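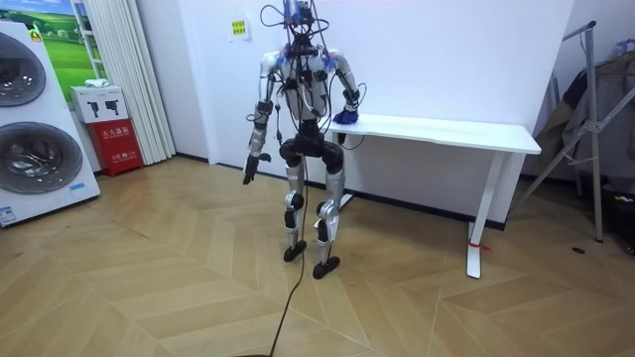 The humanoid in the demo room, between the washing machines and the white table.

I'd been promising myself a proper look round Zevdale for ages, so when the open day list went up in May I put my name down straight away, and then of course forgot all about it until the reminder dropped into my inbox. Anyway, I went! And I came home with a bag of leaflets, a free pen that doesn't write, and far more notes than I meant to take.

Most people were there for the robots. I was there for the rules about the robots, which I realise makes me sound like terrific fun. I look after safety paperwork for a small workshop with two arms and a palletiser, and I'm always curious how other places do it, especially places with machines that have legs.

You sign in at the desk, you get a badge with a number on it (mine was 29) and then you get the talk. I've sat through a lot of these and this was one of the better ones. No video, no stirring music, just a sheet of A4 with the house rules on it and a person who had clearly had to use them. My favourite was the first: the robot is live until the operator has told you it isn't. It doesn't matter if it's standing still. A legged machine standing still is using its motors to do it, and if the power goes it may well fold up and come down on whatever's next to it.

That one stuck with me because it's the opposite of how I was taught. With our arms at work, you hit the stop, the brakes come on and you can more or less relax. With a humanoid, hitting the stop might be what makes it fall over. So their sheet treats stopping as two separate things, a controlled sit-down and a full power cut, and the operator has to say out loud which one they're about to use. I've pinched that for our own procedures already, even though nothing of ours is going to sit down.

Then upstairs to the demo room, which was smaller and homelier than I'd pictured. Lovely parquet floor, a table against the wall, a big white washing-machine unit along one side, and the humanoid standing in the middle of it all with a great tangle of black and blue cable round its head. One hand was on the edge of the table when I took my photo and the other was hanging by its side. It's an odd thing to share a room with. You keep wanting to say excuse me.

Cables got a whole section of the talk, and quite right too. There's a long black one that trails off across the floor, and the house rule is that one person is on cable duty whenever the robot is powered, and does nothing else. They don't hold the laptop, they don't answer visitors' questions (I tried, and was very politely pointed at somebody else). Nobody steps over a tether either, you walk round the end of it or you wait. I asked if that wasn't a bit much and was told that stepping over is how you end up with one foot either side of it when the robot moves. Fair enough!

I was also pleased to see fire extinguishers in the room itself. There was a red cabinet of them in the corner by the curtain. Slight grumble, there was a cardboard box sitting on top of it, and if that were my workshop I'd have moved it before the visitors arrived. I've had my knuckles rapped for less.

Downstairs there was a table from Coughlan, who do risk assessment training, and one from Rekau with a stack of checklists to take away. The Rekau one has 22 questions on a single side and I like it a lot. It asks dull, useful things. Who can start the machine? Where does it land if it falls? Who writes it down when something nearly happens? The Coughlan folder is much thicker and I'll be honest, I haven't got to the end of it yet.

The near-miss log was the bit I'd go back for. They keep it in an ordinary notebook by the door and anyone can write in it, visitors included. We've got a form at work with a reference number and a drop-down menu and I can count the entries on one hand, so I came away thinking about notebooks.

Tea and biscuits at the end, decent ones. If you're going to the next open day, wear flat shoes with closed toes, as they do check at the desk, and leave your big bag in the car. The parking is round the back, past the Korken building, and the sign for it is easy to miss.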